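Home | News | Events | Back issues | Contact

Do you really need to change the locks when you move in?

Monday, October 6, 2025

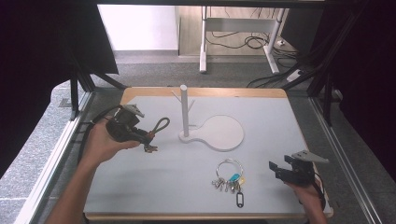 Who else has a key to your new place? Every past owner or tenant, plus whoever they gave a copy to, and you will never get a full list.

That's the argument the locksmiths make, and I grant it's a fair one. What I don't buy is the price that comes attached to it. When Kulap Khamphan took over her unit in Limville in March, the first quote was for new locks on all 7 doors, including the one on the garden shed. She rang a second locksmith, asked about rekeying the front and back only, and paid over $200 less.

Rekeying means the lock stays on the door and the pins inside are swapped so the old keys stop working. If the lock is sound, it does the same job as a new one for this purpose. It just doesn't come up much unless you ask for it by name.

I'm also doubtful about the "high security" upgrade. Maybe it earns its keep on a shop. On a house with a laundry window that doesn't latch properly, I can't see it. Fongchan Chantharasri, who rents in Clevuvel, was told her insurer would insist on one. She checked her policy and found it asked for a working deadlock on the outside doors and nothing more.

Renters should get the landlord's approval in writing before touching anything – and ask who's paying while they're at it. Some will cover the whole bill, some will offer $25 and hope you go away.

As for smart locks, I'll wait. A lock that needs an app, an account and fresh batteries strikes me as three new ways to be stuck on the porch in the rain. Write in if yours has lasted more than a couple of winters and I'll print it, colour me surprised.

151 shares | 7 comments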